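When the arm closed on nothing

The fault at Vastside first showed up on a Thursday, at the tail end of a long batch of simulated runs. The arm would come down over a table of household objects, close its fingers, lift, and carry on to the drop point as though it had hold of something. The log recorded a successful grasp. The gripper was empty.

"We'd been trusting that flag for months," says the engineer who leads the simulation work there, and who asked not to be named. "It was meant to go true when the fingers met resistance. What it did was go true when they stopped moving. If they stopped because they'd reached the end of their travel, that counted as well."

Of 2,960 runs in the batch, 2,104 had been marked as good. The team had to treat all of them as doubtful. Replaying the joint positions took five days, and up to a fifth of the good runs had to be thrown out.

The tables are laid out with awkward shapes on purpose. A squat vase, a long skull and a plant with drooping leaves each ask for a different approach, and the engineer says the fault was worst with anything that narrowed towards the top.

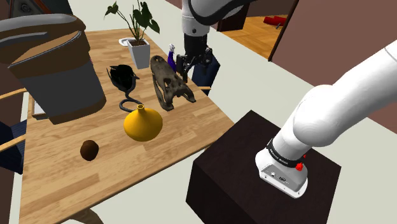

Montoya, the firm that planned to use the grasping software on its packing line, took a harder view of it. Its safety lead said that a robot which believes it is holding something will move through space as if it were, and that a person standing nearby will read its movements the same way. They asked for work on the real cell to stop until the cause was written down.

Vastside agreed. "That was fair," the engineer says. "I'd have asked for it too."

The cause was a change in Jatico, the control package, made to get rid of false alarms on soft items. Somebody had loosened the contact check and left the old name on it. The tests still passed, as none of them tried closing on air.

There are two checks now — one on finger width and one on load at the wrist — and both must agree before the arm lifts. An empty close is part of every test set. The cell at Celport is running again at reduced speed, with the gate locked while the arm is powered.

The engineer would like a third check, made partway through the lift. "Things slip," he says. "At the moment we'd only find out at the other end."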